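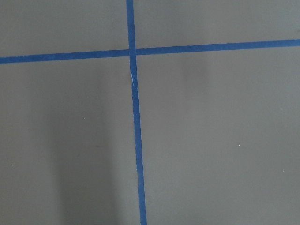 Tape for marking out a sorting table, which one do you use?
Posted by sewwandi_b in Kitchen, Crockery and Second-hand

Hello everybody. I am preparing a long table for sorting plates before our October crockery sale in Lumville, and I want to ask about the method before I do the rest of it. My idea is to give each kind of plate its own rectangle, so people who help can put them down without asking me each time. I use blue masking tape, laid by hand on a flat grey surface first, one strip the long way and one strip across. As you see my cross strip is not very level, it climbs toward the right, and I have a small pale scratch or crease in the long one a bit under the crossing. My question is whether it is worth pulling up and starting again, or whether I am too fussy. We have 1,193 pieces to go through, so the table will be used a lot.
Sewwandi Bhuiyan

gakwood_ferd wrote:
You are too fussy, but I say it kindly. The plates do not know if the line is level. What matters more for me is the crossing. If you lay one strip over the other you get a small ridge, and a thin saucer can rock on it. If you cut the second strip and bring it to the first from both sides, it stays flatter. From the photo I believe you did it this way, so leave it.
Ferdinand Hauser

hustonum_mum wrote:
I disagree with Ferdinand a little. A crooked line is not a problem on one square, but when you have a whole grid the mistake travels, and at the far end of the table your rectangles become wedges. I measured mine from the table edge with a 40 cm ruler, two pencil dots for each line, then the tape. It took me one evening and a pot of tea.

Also please don't leave masking tape directly on a painted top for weeks. I did this on my mum's sideboard and some of the colour came away with it. I am still hearing about it at Christmas.

gakwood_ferd wrote:
Pencil dots for a crockery sale! All right. But I agree about the paint, this is good advice.

teatowel91 wrote:
Can you put paper under? We cover our trestles with the brown paper from the roll and tape on top of it. When the sale is finished you roll up everything together, grid and crumbs and labels, and the table is clean. The negative is that paper tears if somebody drags a heavy stack across it. Lift, don't drag.

sewwandi_b wrote:
Thank you for all replies. I have to admit I already had the roll of kraft paper in the cupboard for wrapping, and I did not think of it as a tablecloth. Here is the long table with the brown paper and the grid, and a few plates put down to get a feeling for the size.
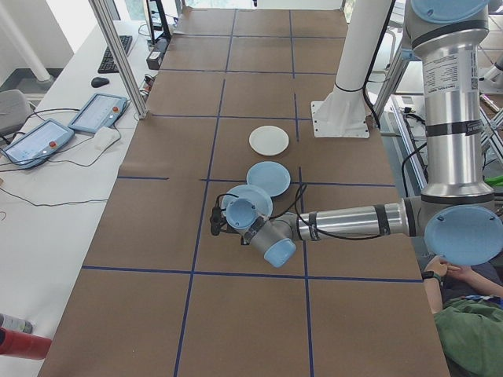 Brown paper, blue tape, and three plates in the middle: two light blue and one small white.

I like how the pale blue shows against the brown. The small white one I would like to keep separate from the blue ones, because visitors always ask for side plates in white. Does anybody sort by colour first and by size after? Or the opposite?

hustonum_mum wrote:
Size first, always. Stacks of mixed size fall over, stacks of mixed colour only look untidy. And those light blue ones have a raised rim, so be careful how high you pile them — ours got small chips on the rim when we went too high. I stop at eight now.

teatowel91 wrote:
Colour first for me. Buyers at our hall come with one plate in the handbag and want to match it. They don't measure it, they hold it up. We had 70 dinner plates last year and the plain blue were gone before lunch.

gakwood_ferd wrote:
I am with size. But for a sale maybe teatowel91 has a point, I only ever sorted for our own cupboard and for the Begum kitchen when they moved.

One more thing, write the category on a piece of tape and stick it inside the rectangle, at the top corner. If you write on the paper you cannot change your mind later.

sewwandi_b wrote:
I did change my mind two times already this afternoon, so labels on tape it is. I will try colour along the length of the table and size across the width, then both sides of this discussion can be satisfied. For the next table I will use the ruler and the dots, but this one stays as it is.

hustonum_mum wrote:
Good plan. Which corner is for the chipped ones? You will need a bigger rectangle than you think.

sewwandi_b wrote:
The chipped ones go in a box on the floor. I don't want them on the table at all.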